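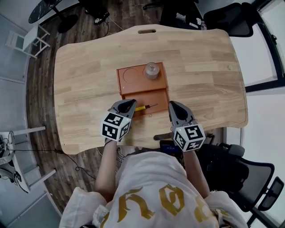

Korko opens repair bench to the public in November

Korko, the furniture and homeware workshop in Orholm, will open its repair bench to the public from November. Visitors can bring in small household items and mend them at an oak table, with hand tools provided free of charge.

The bench was tried out over 3 months in the spring. In that time 900 people used it, and most came with simple jobs — a missing screw, a wobbly handle, a hinge that had worked loose.

Small parts are easily lost, so each place has a tray with a raised rim to keep the screwdriver and the pieces together.

"People often throw a thing away for want of one screw," said Yaa Kwofie, who runs the workshop. "We would like them to sit down with it first."

Korko has set aside 3,000 euros for spare screws, glue and fittings. Larger furniture can be looked at by arrangement with Gøran Åberg, but mains electrical goods cannot be accepted.

Places are given out on the day and the last start is at 4 pm. Press enquiries should be sent to Yi-chun Mok at the Korko office.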